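Cuaderno de taller, febrero. Puesto Gurano, normas de trabajo con los dos brazos

Empiezo la entrada a las nueve y pico, con el café al lado, porque si no lo escribo hoy se me olvida la mitad.

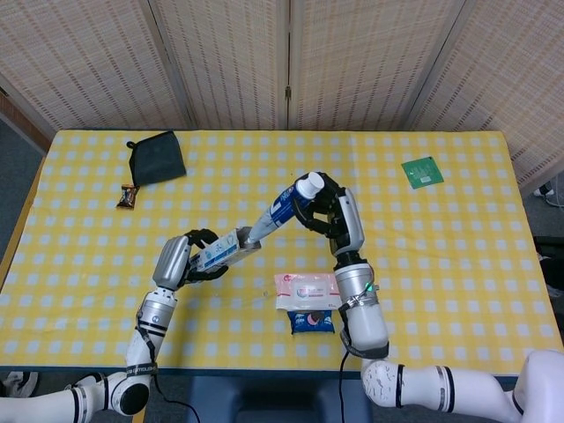 Llevábamos tiempo diciendo que había que poner por escrito cómo trabajamos en este puesto, y Savita Kashyap, con toda la paciencia del mundo, me ha ido dictando lo que ella hace ya de memoria. Lo dejo aquí tal como lo hablamos, para que los que venís de Girgate lo encontréis todo junto (y me corrijáis lo que haga falta, por favor, que para eso está el margen).

Lo primero, las pinzas. Cuando las dos tienen algo agarrado y se acercan, como con el tubo y su caja de cartón, la velocidad se baja al 5 % y ahí se queda hasta que vuelvan a separarse. Ya sé que desespera. El 100 % queda para los movimientos en vacío y con la mesa despejada, y siempre avisando en voz alta. La caja se sujeta firme pero sin aplastarla; si el cartón se marca, esa toma se anota como fallida aunque el tubo haya entrado, y se cambia la caja.

Los pies: mientras haya un brazo habilitado, nadie pasa al otro lado de la mesa ni mete la mano «un segundito» a recolocar un paquete. Se pausa, se espera a que los dos estén quietos y entonces se toca. El piloto verde del antebrazo no sustituye a la pausa, y esto me lo subrayó Savita dos veces.

Los cables. Los negros que bajan por delante de la mesa tienen que colgar con holgura y sin rozar el borde cuando el brazo gira. Los blancos del suelo, a la derecha, siguen hechos una maraña y hay que recogerlos con bridas, me lo apunto yo.

El mantel se estira antes de cada tanda, sobre todo la esquina delantera izquierda, que enseguida hace arrugas. Y los objetos que no se usan en la toma (la placa verde, la funda negra, las galletas) se dejan quietos donde están toda la tanda, para poder comparar con la hoja de Osei.

Tomas registradas con estas reglas: 59. La revisión de las juntas la hacemos a los 2000 ciclos, según acordamos con la gente de Fandolano.

Pendiente: bridas, cajas de repuesto y preguntarle a Savita dónde guardó la hoja de la parada de emergencia.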